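Ekene Etim
August 3, 2022

Thread on folding knits on a bed. I've been doing laundry this way since May and have notes.

Start with the surface. A mattress beats a table for anything soft, provided the fitted sheet is already on. Cotton grips cotton. A knit laid on a polished tabletop creeps while you square it up, and you end up chasing the hem. 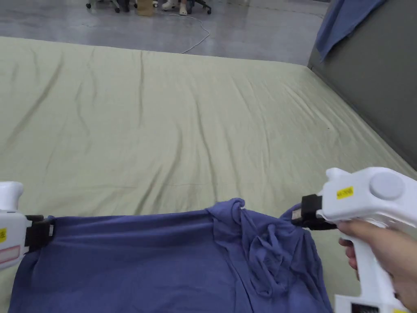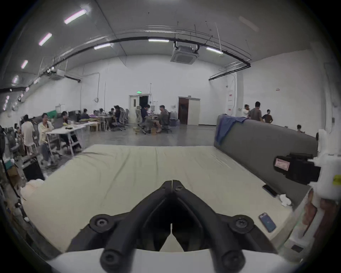

Blue-violet knit-like garment held by its top corners, first picture. Bed and padded panel, both.

Take the two top corners first and pull until the edge between them is straight. Stop there. Any more tension and the knit stretches at the corners, and you fold the stretch in.

Twisted lumps near a corner are the usual problem. Do not smooth them from above. Let go of the corner nearest the lump, turn the fabric over once, pick the corner up again. Pressing down sets a crease that stays until the next wash.

Sheet wrinkles matter less than I expected. I tested on a tight sheet and a slack one, same garment, and the folded widths matched. Long diagonal creases in the sheet don't transfer to a knit. They do transfer to a thin woven shirt, so pull the sheet tight for those.

Fold order: sides to the center, sleeves back on themselves, then hem to collar in thirds. For anything over 400 grams I fold in half and leave it. A thick knit in thirds won't stay shut.

I weigh them, yes. Kitchen scale, Duretti, reads to 500 grams, which covers everything I own except one cardigan.

Things hung over the back of a sofa or headboard are a separate pile. Either they go in the wash or they get folded. Left alone they pick up a ridge along the top, and on a cotton jersey that ridge took me 2 rounds of steaming to remove.

Phones off the bed before you start — a folded sweater hides one very well. I have put mine in a drawer twice.

Drawer size, for those who asked: mine is a Claltadero, 190 mm deep inside. Knits folded in thirds stand on edge in it with a little clearance. The ones folded in half lie flat on the shelf above.

Next thread is fitted sheets. I have a method for the corners and it needs diagrams.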